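Cable dress, second try

January 2023

I spent most of this month's shop time on the cables. The arm at the Sutherland Street workshop in Mistholm runs fine, but every time the wrist turned far enough the bundle pulled tight. Last year I had everything strapped down along the link, and that left no slack at all.

Now the yellow cable goes around the wrist in a big loop and comes back up across the link, with the black ones running inside it. I cut 300 mm off the sleeve and moved the strap 200 mm back. One zip tie holds the black bundle partway up. I still need to trim the ends.

The bin is clamped down too. Before that it crept a little with each bump, and the pick positions went off by 6 mm in a session. I log the picks in a small program I call Nakedix. It had 619 of them on file when I last looked, and most of the misses were blocks lying across each other or up against the wall.

The red and green blocks are still what I test with. I want to try other parts, but the Surklow fingers I made are a bit too flexible for anything heavy. I may print a stiffer pair.

Next is the wiring at the gripper. The short black wires down there bother me. 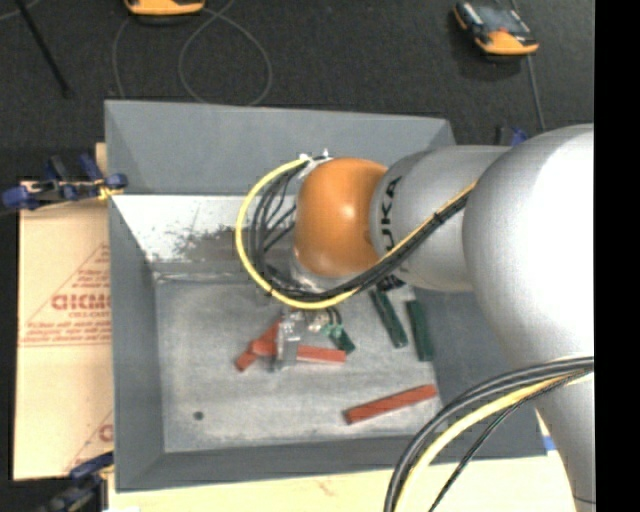
1 min read

Filed under: robot arm, workshop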